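Plumumia opens Stirnthorpe workshop for hand-held gripper demonstration

Stirnthorpe, December - Plumumia, which develops handling equipment for commercial kitchens and wash-up areas, opened its Stirnthorpe workshop to visitors this month for a day of demonstrations. The programme covered the company's hand-held gripper tool, the recording of manual tasks with it, and the use of those recordings in programming a fixed robot arm.

The day was attended by 50 visitors from catering firms, further education colleges and equipment suppliers. Groups were taken through the workshop in turn from 9.30 am, with a technical session for maintenance staff in the afternoon.

The tool has two opposed fingers and a camera that looks down over them. An operator carries it by hand and performs an ordinary job, such as lifting a cup from a rack or turning a bowl the right way up. The opening of the fingers and the path of the tool are logged throughout. Plumumia has collected 3,000 such recordings at its Stirnthorpe and Kurnby sites, of which 728 concern crockery.

Demonstrations in the morning dealt with approach and grasp. Visitors were shown how the fingers are opened before the tool is lowered, how far apart they need to be set for different rims, and how the angle of the finger faces affects the hold on a curved edge. Pale glazed ware received particular attention, as low contrast between an item and its background makes the position of a rim harder to establish from camera data.

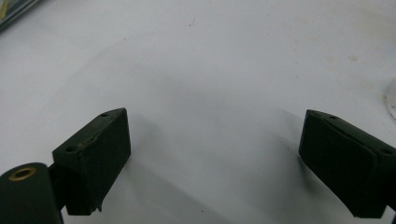 Muthoni Rugemalira asked during the morning session whether the fingers could be changed without setting the whole tool up again, and said that in her own kitchen any part needing an engineer's visit would soon be left in a drawer. Plumumia's staff replied that the fingers are treated as wearing parts. They can be replaced with a hex key, after which a short check of the open and closed positions is run. A full set-up is needed only if the camera has been moved.

Further questions concerned cleaning, noise and the weight of the tool over a full shift. The company confirmed that the present version is intended for recording work only and is not approved for contact with food. A sealed version is under development at Kurnby - no release date has been set.

The afternoon session covered finger wear, fixings and the handling of recorded data. Visitors were able to make recordings of their own and replay them on screen. A total of 200 were made during the day and will be used for internal testing.

A second open day will be held at the Kurnby site in March, followed by a demonstration for distributors in Cabanatuan. Places at Kurnby are free but must be booked in advance through the Plumumia visits office. Sturdy closed shoes are required in all workshop areas.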